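Vilora Bench Arm — kitchen and packing kit

Plamov stock this as a complete bench set for people who want to try a robot arm on ordinary household and counter jobs. It is sold to colleges, small workshops and development teams. It is not sold as a domestic appliance, and it won't run a kitchen for you.

In the box: one arm with a two-finger gripper, a wrist camera, a bench clamp, a power supply, two sets of spare finger pads and a printed set-up guide. You will need your own computer. Allow 45 minutes for a first set-up.

Price: £2,123 including VAT. Delivery to the UK mainland is included. Page updated 2020-02-08.

What it can do now

Picking up one firm object from a clear surface and putting it down somewhere else is well within its reach. Lemons, potatoes and tomatoes are a good place to start. Bananas take longer to set up, as the grip has to suit the curve, and a fruit lying under another one may need the top one moved first.

Bags are the hard part. A cloth bag changes shape whenever it is touched, the opening closes up, and the handles get in the way of the fingers. We list bag packing as an experimental task — expect to stand by and reset it.

Artificial fruit on a green dish with a gold rim, and a white bag alongside:
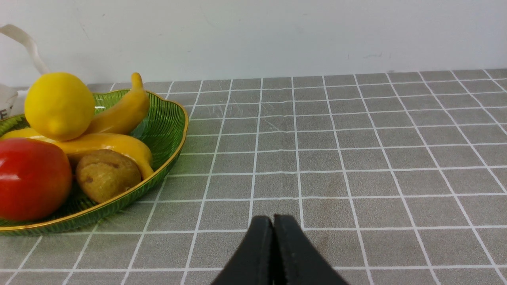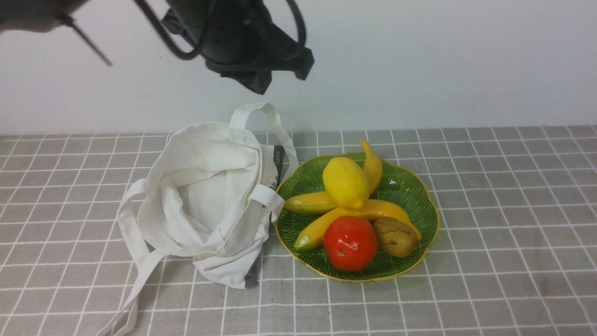
Chisholm wrote to us after buying the kit in July to say that unloading a dish had been running on the bench within a day, but that packing a shopping bag was still quicker by hand and would be for some time. The arm was worth having for teaching, the letter went on, and nobody at Vustthorpe had yet trusted it with eggs.

We would agree with most of that. Anyone buying to save labour on a shop counter should wait. If you want to find out which parts of a chore a machine can manage, and which still need a person, the kit is priced for it.

Care and spares

Wipe the finger pads with a damp cloth and let them dry before use. Replace them when the surface goes shiny. Spare pads are £29 a set. Check the clamp before each session, and keep cables clear of the elbow.

The warranty runs for 2 years and covers the motors, gripper and camera. It does not cover finger pads, or damage from liquids.

Not suitable for hot pans, knives, glassware or raw meat. Keep children and pets away from the bench while the arm is powered.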